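HSK 207 Household Textiles
Unit 8: Flat Sheets, and Why Yours Look Like That
Handout revised 23 Feb 2018

Before we start: the reading from Clistlow is chapter 11, the one on finishing and pressing. Several of you read chapter 2 last time and wrote confidently about wool. It was good work on wool.

Wrinkles and creases

We will keep these two words apart, even though your grandmother didn't. A crease is a line with a cause you can point to, usually a fold. A wrinkle is a more general failure of character. In plain cotton both come from fibers bent under pressure and left to settle that way, and moisture and heat make the settling easier. The same moisture and heat also undo it, so an iron can cure the trouble or cause it, depending on who is holding it.

Long lines on a sheet are worth reading before you smooth them out. Lines that run square to the hems usually come from folding. Lines that run on the diagonal are more often a matter of pull: the cloth was tugged at one corner while the opposite corner stayed put. Woven cotton stretches very little along its threads and a good deal across them, on the bias, and it will take any chance you give it to prove the point.
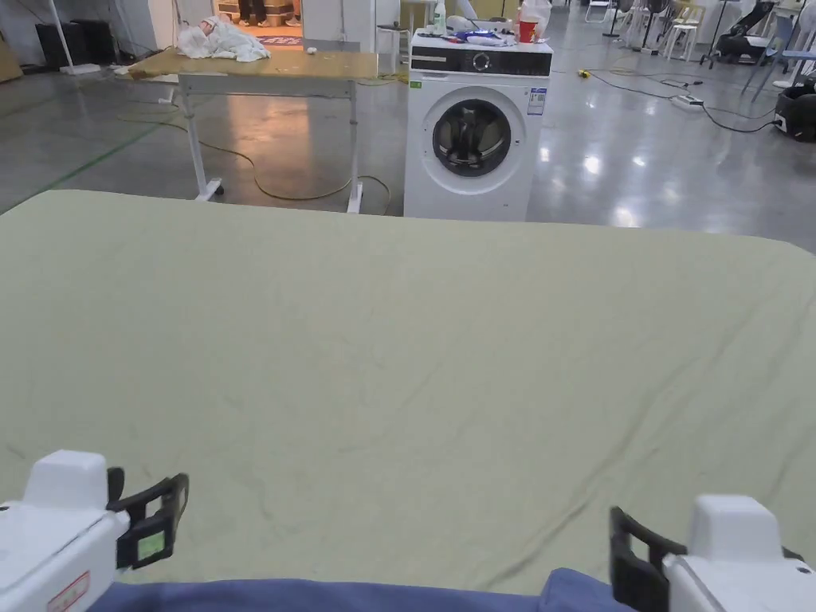
Fig. 1. Sage-green sheet spread out, with faint diagonal creasing. Washing machine beyond.

Look at the lines coming up from the lower right toward the middle. They are shallow, and on a bed most people would let them go. In this course we don't. Your first job is to say which way you would pull, and from which edge, before you lay a hand on the cloth. "Both ways, hard" has been tried by every class so far.

Smoothing by hand

Work from the center out, with a flat palm. Pull along the threads, never corner to corner. If a line stays put after two passes, stop - you are now polishing it. Mist lightly, wait, and go over it once more. The Thibodeau method (mist first, then fold, then regret) is covered in the March session.

Folding

Hem to hem, then selvage to selvage. Thirds are fine if your shelf is shallow. Fitted sheets are a separate unit and, for some of you, a separate semester.

For next time

Bring one flat sheet, any size, washed and not ironed. Pillowcases do not count as small sheets. Read the Monau handout on drying and the first half of Stinside on storage, where the author has strong feelings about cedar.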